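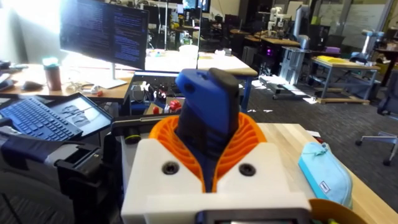
The Nartey Workroom: A Clear-Out in Captions

Every October the workroom on the second floor of the Nartey building gets tidied, in the sense that things are picked up, argued over and put down a little farther to the left. This year we agreed to write something about each item that came up for discussion, and the gallery grew out of that. Captions are by Zamfira Lungu unless initialed. Corrections may be left on the clipboard, if you can find the clipboard.

THE TABLES

The wooden table
Light wood, came with the room. It is the one everybody wants, as it's the one that doesn't rock. Officially it is for work in progress. A bag, a lunch and a coat all count as work in progress if you put them down firmly enough.

The white table
Bought by Aivar Avotiņš for 55 dollars from an office that was closing down, and carried up two flights by Aivar and a man who had only come to read the meter. Gets the best light in the room, and shows every crumb.

The folding table
Pinched Homa in 2 places last winter and is now in the hallway thinking about it.

Table assignments
There was a chart. It lasted until lunch. Chaiwat still has the chart and would like it known that he was following it.

BAGS AND POUCHES

The light blue zippered pouch
Zippered, light blue, small white label stitched on near the bottom. It has been handed in as lost property four times, always by a different person, and always claimed by Sigita Rebane, who says that it isn't lost, it's where she put it. Inside at last inspection: two pencils, a tape measure, a tea bag.

The other pouch
Sigita also owns a gray one. She says they have different jobs. I asked what the jobs were and we both lost interest halfway through the answer.

Tote bags, various
We started with 28 tote bags hanging on the back of the door, which had stopped closing. Six were kept. The rest went to the Grerilley swap shelf, where I'm told they have also had to do something about their door.

The backpack with no owner
Contained a sweater, an umbrella and a library book on beekeeping. The book has gone back to the library. The sweater has been adopted by whoever is coldest, in rotation, and it is starting to look better on Homa than it can ever have looked on its owner.

Dark navy strap
Sturdy fabric, dark navy, good for tying a box to a hand truck or for draping over things until someone asks what it belongs to. I asked. Three people said "the bag," and none of them meant the same bag. It stays.

BOWLS, TUBS AND OTHER PLACES TO PUT THINGS DOWN

The white bowl
Lives on the white table. Arrived one summer with apricots in it and never went home. Since then it has served as a key bowl, a screw bowl and, for one regrettable afternoon, a soup bowl again. We have ruled that it may hold hardware or food, and that the changeover must be announced out loud.

Small colorful things, white table, toward the back
A category of its own on the sorting sheet. You pick one up, say "oh, that's from the," and put it back. Chaiwat wanted to sort them by color. Sigita wanted to sort them by use. They are sorted by gravity.

The orange container
Belongs to the room. The lid belonged to the room too, then to a picnic, and we don't talk about the picnic. It is a cheerful orange, and people keep dropping things in on their way past and feeling they've cleaned up. Emptied once this year, by me, on to a newspaper. I don't want thanks. I would like the scissors back that were on that newspaper.

Cookie tins
There were nine. None held cookies. One held the sewing kit, which is tradition, and one held another, smaller cookie tin, and I still haven't opened that because I'd like to have something to look forward to in November.

Jam jars
Washed, sorted by size, labels soaked off (mostly). If you brought in jars "for the screws," please note that we now have more jars than screws. (A.A.)

The big plastic tub marked WINTER
Full of fans.

CABLES AND THEIR RELATIVES

The black tray
I gave this one a whole evening. It is a black tray of electronics: small parts, connectors, wires, white cable ends poking up at you like celery, and something red in among it that three of us have identified with complete confidence as three different things. The plan was to empty it. The result is that it has been moved, dusted underneath and moved back, and I know more about my own patience than I did.

Rules for the tray, as agreed
If you know what it's for, it stays. If you know what it was for, it goes in the Caltano box in the hallway. If you say "that might be useful," you have to take it home. Homa took home eleven things the first night and brought back twelve.

Cable ties
Found a bag of them while looking for something to tie the cables up with. I had already used string. The string is staying, on principle.

Extension cords
Two good ones, one that's short for no reason, and one that Aivar has labeled DON'T in marker. He was asked to be more specific, and has added an exclamation point.

Chargers
We tested every charger on the hooks against every device anyone had on them. Chargers without a device: plenty. Devices without a charger: the one Sigita needed.

The laptop
If you leave a laptop open on a surface, it isn't clutter, it's "running something." This is the only exemption in the house rules that has never been challenged, and I've noticed other things creeping in under its protection. A mug is not running something. Neither are gloves.

SHELVES

Top shelf
Paint, dried. Paint, drying. One can of the green that was used on the hallway and will never again match the hallway. We opened it to check. Now it's dried.

Second shelf
Manuals. Chaiwat read the spines out loud while I held the garbage bag, and we kept any manual for an object that could be produced within five minutes. The Renau heater manual survived this way, though the heater had to be carried in from the landing and the judges were divided on the time.

Third shelf
Reserved for projects with a name and a date on them. Went from packed to nearly bare once we enforced the name part. What remains is Homa's lamp, Homa's other lamp and a birdhouse signed "you know who." We don't.

Bottom shelf
Vacuum. It's heavy, it's loud, and the hose has been taped by somebody who clearly had feelings about it. I would replace it but I have gotten used to the smell.

ON THE FLOOR

Screws recovered
92, counted by Sigita, who was asked to sweep and took it further. She has them in one of Aivar's jars, so the jars have had their day after all and I'm sure we will hear about it.

The rug
Lifted for the first time since it was put down. Under the rug: the outline of the rug. We've turned it around so that the worn part is under the coat rack and the stain faces the wall.

Single glove
Left hand. It has been pinned to the corkboard for so long that people use it to hold notes. One of the notes is from somebody looking for a glove, and they didn't say which hand.

The step stool
Wobbles. Has a card under one foot. The card is a birthday card to Chaiwat with all our signatures, and he put it there himself, so it can't be held against us.

DECISIONS MADE

What went out
Four loads to the recycling center in Aivar's car, plus the tote bags, plus a desk chair which had only ever gone one direction. The attendant gave us a look on the third load. On the fourth he helped.

What came in
One desk chair. Aivar found it at the recycling center.

Broom schedule
Posted by the sink. Sigita has taken the first week, Chaiwat the second, and Homa has written "ask me" in the third. I'm putting that down as a yes.

Still missing
The scissors with the blue handles, the lid to the orange container, the good tape, the clipboard. If any of these turn up in your bag there will be no questions, though there may be a certain amount of standing near you.

Still unclaimed
Umbrella (black, one bent rib), reading glasses (strong), the birdhouse, and a key on a loop of ribbon that fits none of our locks. We tried it in all of them, including the one on the vending machine downstairs. Please don't mention that last part to the people downstairs.

Hours for picking things up
Any evening after six, when somebody is usually in. Knock hard, the vacuum may be on. Things not collected by the end of November go to Grerilley, and please bring your own bag, as for once we haven't got any to spare.

Thanks to Sigita Rebane, Chaiwat Hemmin, Aivar Avotiņš and Homa Tehrani for lifting, and to the meter man, who did not have to. Homa asks me to add that the second lamp works now if you hold it.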